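4.2 How postponement notices were worded

We were delighted by how much these small notices had to say. The Damison archive gave us 203 notices, all placed in local papers by families or clubs that had to put off a gathering during the winter wave, and we read every one of them twice. Most run to four or five lines. Even so, the wording changes a great deal with the kind of event, and it changes again when a second notice follows the first!

Anniversary parties and naming days made up the largest group in Lukora. The writers nearly always gave the old date first, then the word "postponed," then a phone number. Only 23 of the notices named a new date. Reunions were handled more loosely, and here we found some of the warmest writing in the whole set ("Keep your dancing shoes by the door," from a school reunion in Powell, was a favorite with both coders). Club dinners were the driest, though even these sometimes broke into a line of thanks to the cooks.

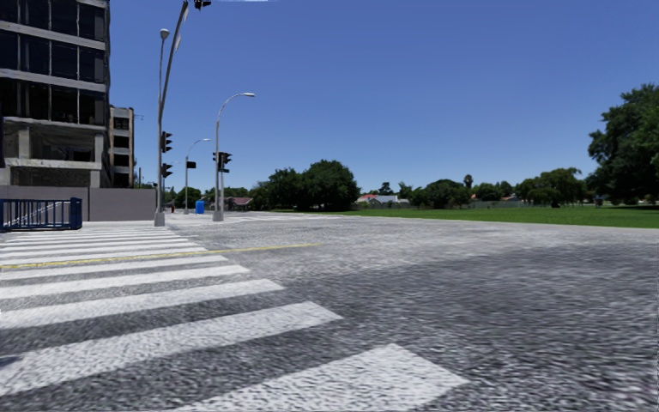
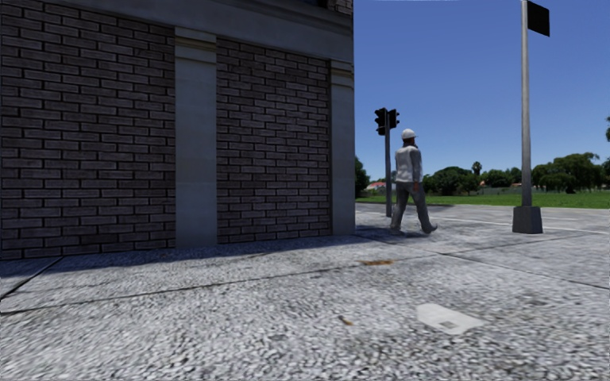
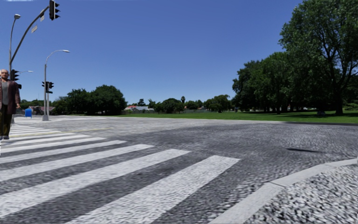
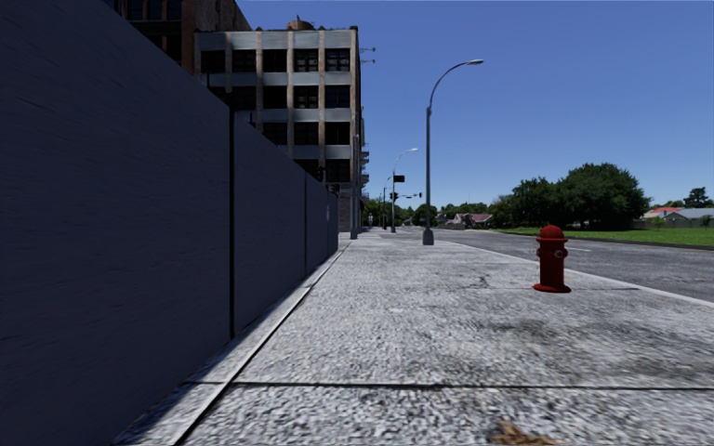
Figure 3. Computer-rendered outdoor views at street level.

Repeat notices deserve a closer look. In 34 cases the same family or club came back to the paper with a second text, and these pairs let us see what people chose to drop. The reason for the delay was the first thing to go. A first notice might spend two full lines on the new limits for indoor guests, while the second simply said "again" and trusted readers to fill in the rest. Apologies, on the other hand, grew longer, and several writers began to thank readers by name. Leonor Valente coded the apologies separately, and her scheme (Appendix B) picks up shades of regret that our first pass missed completely.

The Lirnix papers follow the same pattern with one lovely exception. Their editor, Iestyn Foulkes, let families write in their own words for no extra charge up to 50 words, and people used the space with real pleasure. We found recipes, lines from songs and one open invitation to wave from the garden gate. These longer texts were harder to code, and agreement between the two readers was lower for tone than for content. We kept them in the main set all the same and mark them with an asterisk in Table 4.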